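Home | Kits | Sim Packs | Reviews | Contact
Filed under: Simulation Software, Checklists

Nirka Room Pack — acceptance checklist, second pass
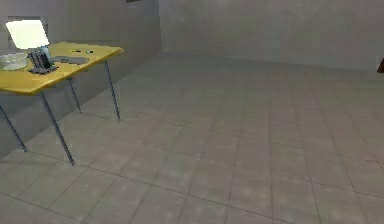 Nirka sells the pack by the room, and this was our first. Brock Gagnon wants it signed off by Friday. The yellow table stands square on its legs, and the lamp shade glows like it's being paid extra.

1. Loads without errors — PASS, in 11 seconds.
2. Lamp brightness adjustable — FAIL. Slider moves. Lamp has other plans.
3. Small objects graspable — PASS on 5 tries.
4. Manual matches menus — FAIL. See page 79, if you have the patience.

Retest items 2 and 4.
L. Lemieux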